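Wasteven is a small river city in the hills of the Turcotte Valley, set where the Ameo River bends sharply west toward the lowlands. It is one of the few cities in the valley that grew up on both banks at once, and its two halves still have noticeably different looks. The east side, known simply as Old Bank, is a tight grid of brick row houses and narrow alleys. The west side, Forville, is leafier and more spread out, with wide lots and some of the finest front porches anywhere in the region.

Geography

The city sits on a broad shelf of land 233 feet above sea level at the river landing, rising quickly to wooded bluffs on the north and east. The Ameo is shallow here for most of the year, with long gravel bars that become popular picnic spots in dry weather. Two creeks enter the river inside the city limits. The larger one, Mill Creek, runs through a ravine that was never built over, and the result is a wonderful strip of forest only a few blocks from downtown.

Summers are warm and humid, while winters are cold with moderate snow. Fog is common in October, when it settles along the river before sunrise and often hides the lower streets until midmorning. The view from the bluffs on such days is a favorite of local painters and appears on the city seal.

History

The first permanent buildings at the river bend were a ferry house and a grain store on the east bank. A gristmill followed on Mill Creek, then a tannery and a row of boat sheds. Forville began as a separate village across the water, with its own school, its own market day and a strong sense of independence. The two communities competed for everything from the post office to the county fair - a rivalry that survives today, in very good spirits, in the annual rowing match.

A wooden bridge joined the banks for the first time and was lost to a flood only 11 years later. Its stone replacement still carries traffic and is easily the most loved structure in the city. It is 110 yards long, with low parapets and small half-round bays where walkers can step out of the way of carts, and later cars. Forville was merged into Wasteven after a close vote, on the condition that it keep its name on street signs and maps.

The railroad brought furniture makers and a pair of foundries to the east bank. Most of the furniture shops closed when cheaper goods arrived from elsewhere, but the foundries held on longer, and one of their tall brick chimneys still stands beside the river path.

Neighborhoods

Old Bank holds city hall, the public library and the covered market. Many of its row houses have carved stone lintels, each with a different leaf or flower, and tracing them from block to block makes for a delightful afternoon.

Forville is centered on a long green shaded by sycamores. Its main street has kept a remarkable number of family-run stores, along with a restored single-screen movie theater.

The Flats, south of the rail line, is the newest part of the city. It mixes workshops and warehouses with apartment buildings, and has the city's largest skate park.

Economy

Wasteven's economy was built on milling, leather and furniture, and has broadened a great deal over the past few decades. The hospital and the school district are among the leading employers, and light manufacturing remains important in the Flats. Farms on the valley floor supply apples, sweet corn and a well-regarded sheep's milk cheese that is sold mainly at the covered market.
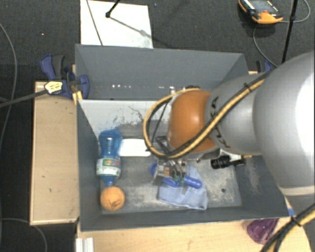 A KUKA robot arm reaching into a large open gray bin.

Tourism is a growing part of the picture. Visitors come for the river, the bridge and the fall color on the bluffs, and several of the old boat sheds have been turned into guest rooms.

Culture and recreation

The Bridge Match, held each October, is the high point of the local year. Rowing crews from Old Bank and Forville race upstream to the stone bridge, and the losing side must ring the other side's church bell at noon the next day. The event draws big, cheerful crowds and is followed by a supper on the green with seating for up to 100 tables.

The Mill Creek ravine has an excellent network of footpaths, including a steep stair trail to the bluffs. Birdwatchers prize the lower ravine for its herons and kingfishers.

Transportation

A regional rail line stops at Wasteven station, on the edge of the Flats. Local buses link the station with Old Bank and Forville, crossing the river by a modern road bridge downstream of the stone one. The river path is open to walkers and cyclists and runs the full length of the east bank.

See also
Ameo River
Turcotte Valley
Forville Green

This page was last edited on 2025-10-02.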